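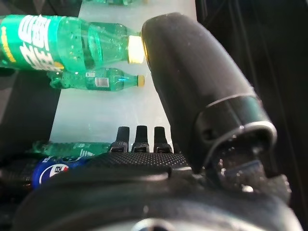

3.2 Sorting of drink containers

Returned drink containers were sorted by hand before weighing. The material came from two collection points, one at the Fideo market hall and one at the Skenex bus station, and was brought to the sorting room in closed bags. Each bag was emptied onto a table and the containers were laid on their sides so that caps, labels and any remaining liquid could be checked. Green plastic bottles were kept apart from clear ones at this stage, as the two are priced differently by the buyers in Berach. Size was recorded separately from color. Figure 1 has a large and a smaller green bottle lying one above the other, both with a yellow cap, and a pair like this was entered on two lines of the sheet even though both bottles went into the same color group.

Figure 1. Green plastic bottles of two sizes, lying on their sides with caps on.

Caps were a particular concern. Earlier work on household returns (Ma, 2014) treated the cap as part of the bottle, and the weights given there include it. We recorded the cap as a separate item. A bottle that arrived with its cap on was entered as "closed" and one without as "open". The cap was then removed and placed in a tray by color. Loose caps found at the bottom of a bag were weighed together and were not matched to bottles. This means that the cap weights in Table 2 are slightly higher than the number of closed bottles would suggest.

Labels were left in place. Removing them by hand took too long during the trial in March, and paper labels often tore and left glue on the plastic. We noted only if a label was a full wrap, a partial wrap or a small sticker. Where a bottle carried more than one kind, the largest was used. Barcodes were not scanned, as many were creased or scratched and the readings could not be relied on.

The full sample was 2,000 containers. Of these, 900 were green plastic bottles, and 794 of the green bottles were entered as closed. A further 60 containers from the whole sample were set aside because they were crushed so flat that their size could not be judged. They are included in the total weight but left out of the size groups.

Liquid left inside was poured off before weighing. Drops on the outside were wiped away with a dry cloth - the scale was fine enough for a wet bottle to make a difference, mostly in the smaller sizes. Bottles holding anything other than a drink were removed from the sample and replaced with the next one from the same bag.

Two people sorted each bag, one handling the containers and one writing. They changed places after every bag. Where they disagreed on size, the bottle was held against a marked board and the nearest line was used.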